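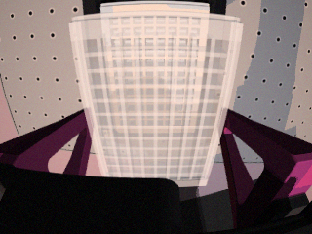 # Taper

A **taper** is a gradual reduction in the width or thickness of an object along its length. The term is applied to both solid and hollow forms. A round object with a uniform taper is a truncated cone, and a flat-sided one has the outline of a trapezoid.

## Measurement

Taper is given as a ratio or as an angle. In a round part, a ratio of 1:10 means that the diameter changes by one millimetre for every 10 millimetres of length. At 1:24 the change is more gradual. The included angle is measured between opposite sides. The half angle is measured between one side and the central axis, and the two should not be confused when a drawing is read.

## Containers

Buckets, plant pots, drinking cups and many baskets are wider at the rim than at the base. Empty containers of this form can be stacked one inside another, which saves space in storage and transport. The depth to which they nest depends on the wall angle, the wall thickness and any rim or ledge. Where the angle is small, stacked containers may jam. Short ribs are sometimes moulded near the base to keep them apart.

A tapered container holds less than a straight-sided one of the same height and rim size, and its smaller base makes it easier to tip over.

## Moulding

In moulded and cast goods a slight taper, known as draft, allows the part to leave the mould without scraping its walls. A draft of two degrees is common for plain plastic surfaces. Textured surfaces usually need more.

## Tips and points
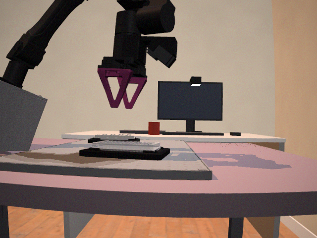 *Magenta gripper fingers tapering to narrow tips.*

Tweezers, chisels and sewing needles taper towards the working end. A narrow tip reaches into small gaps, while the thicker section behind it resists bending.

## Joints

Shallow tapers hold by friction. Ground glass stoppers and some drill shanks are fitted in this way and are released by a twist or a light blow.

## See also

- Cone
- Draft (moulding)
- Frustum
- Wedge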